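Week 2 handout – good practice around bench-mounted arms

Read before Wednesday's lab. These are the Rangel workshop rules. They sit on top of the general machine safety induction and don't replace it.

**Before power-up**

- Walk the whole bench, including the floor side. Check that cables have slack at full reach.
- Confirm both emergency stops are within arm's length of an operator and not behind a monitor.
- Load the speed file. Teaching mode is capped at 240 mm/s on every Tokeo arm. Don't edit the cap, even for a dry run.
- Say "live" out loud and wait for an answer from anyone working nearby.

**While an arm is live**

Keep 600 mm clear between yourself and the edge of the reach envelope. The envelope is the full reach of the arm with its gripper fitted, whatever path you have programmed. If you need to move an item, stop the arm first, then reach in – pausing the program in Drivomden leaves the motors energised and doesn't count as stopped.

One operator has control at a time. When two arms share a work surface, the same operator has both stops.

**Objects and fixtures**

Anything an arm may touch goes on the object sheet with its mass. The limit for student work is 100 g per item. Soft goods (cloth, bags, foil) are allowed but need their own line, as they change shape between trials and the start position has to be described in words.

Furniture placed inside the envelope is a fixture. Record its height and the position of its legs in the Pulico log, and redo the collision model if it gets bumped. Legs and rails that rise past the tabletop are the bits most often left out of the model.
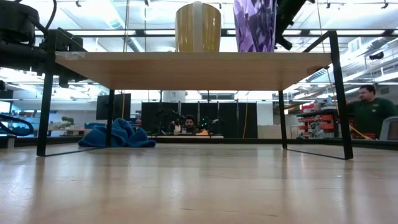
**Section 3: Fixtures and shared space**

A small table with thin black legs, standing on a larger wooden surface, counts as two work levels. Log the cup and the purple item as upper level, and the blue towel underneath as lower level. Model all four legs at full length. With other benches and people in the same room, the spoken "live" call applies to them as well.

Bring a completed object sheet to the lab. Marks are taken off for missing levels.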